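Prisgate im Test: Bewertungen einsammeln, ohne zu nerven?
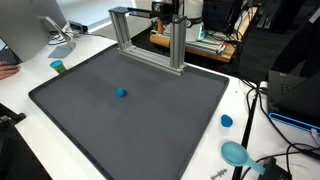 Ausgabe 6 | Seite 40

Ich gebe es zu, ich bin bei Bewertungen schlimm: Ich lese alles, schreibe aber selbst nie was. Meine Kundschaft ist leider genauso drauf! Also habe ich im März Prisgate gebucht, ein kleines Tool, das nach dem Kauf freundlich um eine Rezension bittet (vorher hatte ich Plendus, das war mir zu fummelig).

Eingerichtet war es in einer Kaffeepause. Die Vorlagen klingen angenehm normal, nur das »Hallo Lieblingskunde« habe ich sofort rausgeworfen. Im kleinen Tarif sind 100 Anfragen im Monat drin, im großen 1000, dazwischen gibt es nichts – das ärgert mich schon ein bisschen. Toll finde ich den Posteingang, in dem ich auch auf Kritik direkt antworten kann, sogar vom Handy aus. Die Statistik dagegen ist mager, und der Export zickt bei Umlauten.

Von mir gibt es 4 von 6 Punkten. Den großen Tarif nehme ich erst mal nicht.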